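4. 객실 설치 및 최초 설정

본 장은 Bondia 온열 매트 시스템(모델 422)을 객실에 설치하는 절차를 규정한다. 설치 담당자는 작업에 앞서 제2장의 안전 수칙을 숙지하여야 한다.

4.1 설치 전 확인 사항

1. 매트리스의 상태를 점검한다. 스프링이 돌출되었거나 표면이 찢어진 매트리스에는 설치하지 않는다.
2. 본체를 둘 자리가 수평인지 확인한다. 본체와 벽 사이에는 6 cm 이상의 간격을 둔다.
3. 객실 콘센트의 접지 여부를 확인한다. 연장선 및 다구형 멀티탭의 사용은 금한다.
4. 포장 상자에 기재된 제조 번호를 설치 기록부에 옮겨 적는다.

주의: 운반 직후의 본체에는 결로가 생길 수 있다. 실온에서 두 시간 이상 둔 뒤 전원을 연결한다.

4.2 매트 깔기

1. 침구를 모두 걷어 내고 매트리스 표면의 이물질을 제거한다.
2. 매트의 호스 연결부가 침대 발치를 향하도록 펼친다. 머리 쪽에는 베개가 놓일 만큼의 여백을 남긴다.
3. 네 모서리의 고정 밴드를 매트리스 아래로 돌려 체결한다. 매트가 접히거나 주름진 부분이 없어야 한다.
4. 호스를 본체에 꽂고 딸깍 소리가 날 때까지 민다. 호스가 침대 다리에 눌리지 않도록 한다.

4.3 급수 및 시운전

1. 급수구 마개를 열고 정제수를 상한선까지 채운다. 지하수와 미네랄워터는 사용하지 않는다.
2. 전원을 켜고 '순환' 버튼을 3초간 누른다. 내부 공기가 배출되는 동안 수위가 내려가면 보충한다.
3. 순환이 끝나면 온도를 최저 단계로 맞추고 30분간 가동한다.
4. 호스 연결부의 누수 여부를 마른 천으로 확인한다.

참고: 표시창에 '212'가 나타나면 수위 부족을 뜻한다. 물을 보충한 뒤 전원을 다시 켠다. 같은 표시가 반복되면 사용을 중지하고 Aebischer 기술지원실(내선 1685)로 연락한다.

4.4 침구 정리 및 인계

1. 시운전을 마친 매트 위에 얇은 면 패드를 깔고 침대 덮개를 씌운다. 라텍스 및 메모리폼 제품은 열이 축적되므로 매트 위에 겹쳐 쓰지 않는다.
2. 덮개가 본체의 통풍구를 가리지 않는지 확인한다.
3. 가동 전에는 침대 위의 물품을 모두 치운다. 충전기 등 전기 제품은 매트 위에 올려 두지 않는다.
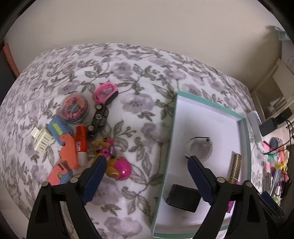
그림 4-3. 꽃무늬 침대 덮개와 그 위에 놓인 소지품

4. 객실 담당자에게 사용 설명서를 인계하고 설치 기록부에 서명을 받는다.

경고: 유아, 감각이 둔한 사람 또는 스스로 온도를 조절하기 어려운 사람이 사용할 때에는 보호자가 수시로 상태를 살펴야 한다. 낮은 온도에서도 장시간 같은 부위가 닿으면 화상을 입을 수 있다.

4.5 장기 미사용 시 조치

1. 7월 등 비수기에 사용을 중단할 때에는 본체와 매트의 물을 완전히 배출한다.
2. 매트는 접지 않고 말아서 전용 보관 가방에 넣는다.
3. 보관 중에는 매트 위에 무거운 물건을 올리지 않는다. 재사용 시에는 4.1항부터 절차를 다시 밟는다.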